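Briver Hand Tool: build notes and data card for the Pernholm wrapper set

Status: usable, revision C of the linkage. The CAD files and the recordings share one repository because a change to the jaw geometry changes the meaning of the width column.

Summary

Briver is a two-jaw gripper held in the hand. It has no motors. The operator closes the jaws with a trigger, a camera behind the linkage records the view over the fingers, and a small logger stores the jaw width against the same clock. Pernholm is the set of recordings made with it at home: short household tidying tasks using snack wrappers, packets and cans. The set has 217 episodes.

The main task is bin drop. The operator picks up a wrapped item from a soft surface, carries it to the waste bin in the aisle and lets go over the opening. The bin used for most takes has a thick yellow rim, a useful landmark when checking whether the camera has slipped on its mount.

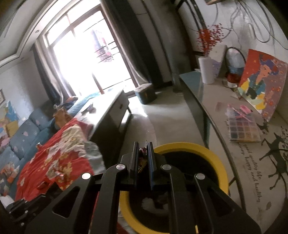

Janaka Fakir
Maintainer, linkage design and recording

Hardware

The linkage is symmetrical. Each side has an outer arm and an inner arm, with the pivots held by round-headed silver screws. The arms have triangular cutouts to save weight at the front, where it is felt most in the wrist. The finger pads stay parallel through the full stroke provided the pivots are not overtightened. Tighten each screw until the arm stops moving under its own weight, then back it off slightly.

The pads are the part that wears. Revision A used smooth pads and dropped foil wrappers whenever the foil folded across the grip line. Revision C has a finely textured dark blue grip surface. It holds foil well and marks soft card, so recordings with card boxes should be treated separately if surface damage matters to you.

Power comes from a 3,000 mAh pack, worn on a belt clip and connected to the logger by a coiled lead. The first version had the pack in the handle. It was too heavy for a long session and the readings drifted as the operator tired and began to rest the heel of the tool on the furniture.

Known hardware faults:

The trigger return spring is too weak. Jaw width at rest varies between sessions. Use the zero value stored in each session file and do not assume a constant.

Small flat wrappers can enter the gap behind the pads when approached from the side. The width then reads as closed while an item is held. These episodes carry the flag side_trap.

A raised fingertip can enter the bottom of the image during open-jaw approaches. The supplied mask covers this area. Apply it before training if you crop low.

Recording set-up

All takes were made in one living space in Prulamden during February, by daylight from the balcony side. The curtains were left where they happened to be. Exposure was set automatically, so the window and door areas are often blown out and the floor near them shows strong reflections. A model trained only on this set should be expected to do badly under lamps.

Surfaces are patterned on purpose. The first trial used a plain sheet, and the item detector learned to treat anything that was not sheet as an item. Pernholm uses red floral cloth and bedding, with pale blossoms that have much the same brightness as the silver side of a wrapper. Detection scores fell at once and the remaining errors were easier to interpret.

Background objects were not controlled. Cables, packets, paintings and kitchen items come and go between sessions, and there are frames with several possible targets in view. The target for each episode is given in the metadata by colour and type, never by brand.

Tasks

bin_drop: one item, carried to the bin and released.

pick_from_cloth: one item lifted clear of the cloth and held. Release is not recorded.

cluster_pick: several items lie close together on the bed and the operator approaches a named one with the jaws open. The red can lying on its side is the hardest target. It rolls if one pad touches before the other, and the purple foil nearby gives highlights that confuse the depth estimate.

push_aside: jaws closed, one item moved sideways with the outer face of a pad. Few episodes, poor quality, kept for completeness.

Episode format

Each episode is a folder holding a video file, a width table, a pose table and a short metadata file. The longest episode runs to 900 frames. Width is stored in millimetres between pad faces. Pose is estimated from the video by the Munasinghe tracker script in tools/, and is relative to the first frame. There is no world frame.

Timestamps come from the logger. Video and width are aligned by a double squeeze of the trigger at the start of each episode. The squeeze has been left in. Trim it yourself using the sync_end field.

Calibration

Another 15 clips are supplied for lens calibration. They are not counted as episodes. Recalibrate if you build your own copy, even with the same camera model, as the mount has play in it before the final screw is fitted.

Changes from the previous release

Pose tables regenerated after Dinesh Siddiqui found that the tracker was locking on to the deer print on the cabinet cover and ignoring the room. Static regions inside the jaw mask are now excluded as well.

Width zero moved from the handle file to the session file.

Wednesday's session removed. The camera clamp was loose throughout and the drift could not be corrected.

Two task names changed to lower case with underscores. Old scripts will fail with a missing key error.
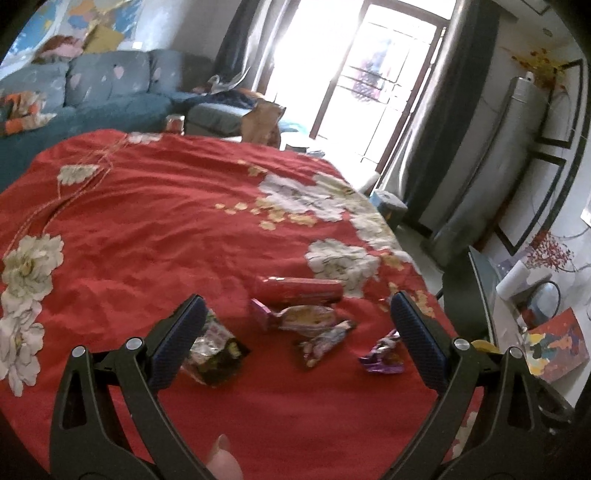 Limits of use

The set covers one home, one operator's habits and a narrow range of items. Most targets are light and crushable. Nothing in it tests force, since the tool has no force sensor, and jaw width is a poor substitute on anything soft. Do not use the width column to infer grip strength.

Transfer to a powered arm has been tried on one bench arm only. Approach paths carried over well. Release did not: the operator opens the jaws with a small flick of the wrist that the arm could not follow at its safe speed. A slower release set is planned.

Reporting problems

Open an issue with the episode folder name and the frame number. Reports about the linkage should state the revision letter, stamped inside the handle.

Related items

Briver logger firmware
Munasinghe tracker: settings for low-texture rooms
Pernholm mask files, revision C
Replacing worn finger pads
Recent: trigger spring options compared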